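Flekholm, July 3, 2019

FARKEL WILL SHIP TABLE HARDWARE IN CLEAR BAGS, PROMISES FEWER LOST PARTS

Furniture maker Farkel said today that its Courtois line of wooden tables will be sold with all loose parts in a single clear plastic bag. The change applies to 11 models and reaches stores in December.

The company has made this sort of promise before. Its numbered paper envelopes, brought in two years ago, were meant to end calls about missing pieces. Calls went up. Farkel does not claim the new bag will end them either, and customers who have spent an evening on their knees looking for one last bolt are right to wait and see.

What the bag does allow is a look at the contents before it is opened. Farkel tried it with 80 households and found that buyers noticed a missing part sooner. Whether they finished the table any sooner is less clear, and the company is not publishing a figure for it.

The bags are packed by Drumero, which has supplied Farkel's hardware for six years. Drumero had argued for a sorted tray with a lid. Farkel turned it down on cost and says it may look at the idea again if complaints do not drop.
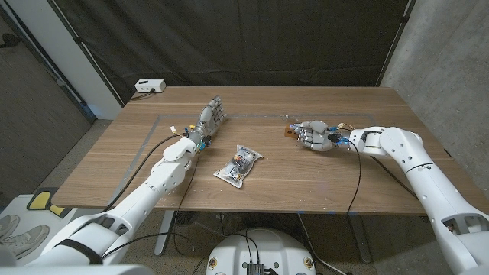
A clear plastic bag of small items on a wooden tabletop with a warm brown grain.

Prices for the Courtois line stay the same. Buyers who find a part missing can ask for a replacement within 21 days of delivery, the same limit as before. Farkel was asked by several stores to extend it and has declined for now.

Tables already in stores will be sold with the old envelopes until stock runs out. Replacement bags will not be offered for those models.

Press contact: Farkel Press Office, Flekholm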